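Dark Loads and Front Loaders: Your Questions
Laundry help, Alludbridge

We get plenty of mail about navy and black washing. Most of it repeats something printed on a bottle, so these answers are a bit blunt. 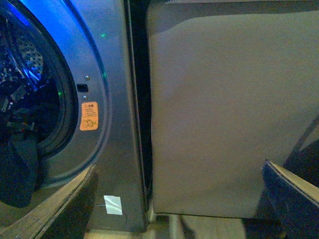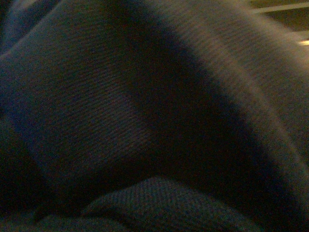
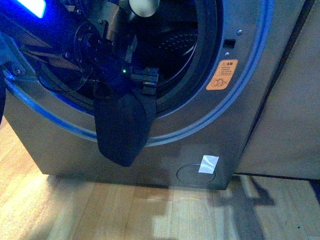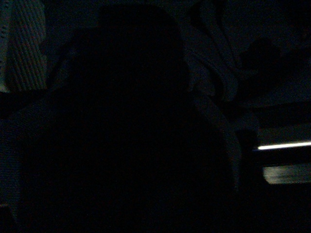 Written by Khumalo

Do I need a special detergent for darks?
I doubt it. I used one for 4 months beside an ordinary liquid and couldn't pick the difference in colour. The price was easier to pick.

Does turning things inside out help?
A little, with twill. The ridges rub first and that's where the faded lines show up. I wouldn't bother with socks.

What about vinegar to "set" the dye?
I've yet to see it work on shop-bought clothes. Save it for chips.

How full is too full?
If you can't get a hand in above the load, take something out. Check the rubber seal before you shut the door, too. A sleeve caught there can stop it closing properly, or come out with a grey mark.

Is the quick cycle a con?
Depends on the grime. Ours at Alludbridge takes 23 minutes and suits a shirt worn once – work pants, no.

Does a coloured light in the drum do anything for the wash?
Not that I can tell. It's handy for finding the last sock.

Can I leave a finished load until morning?
You can. I'd sooner not smell it. Anything past about 7 hours goes through again at my place.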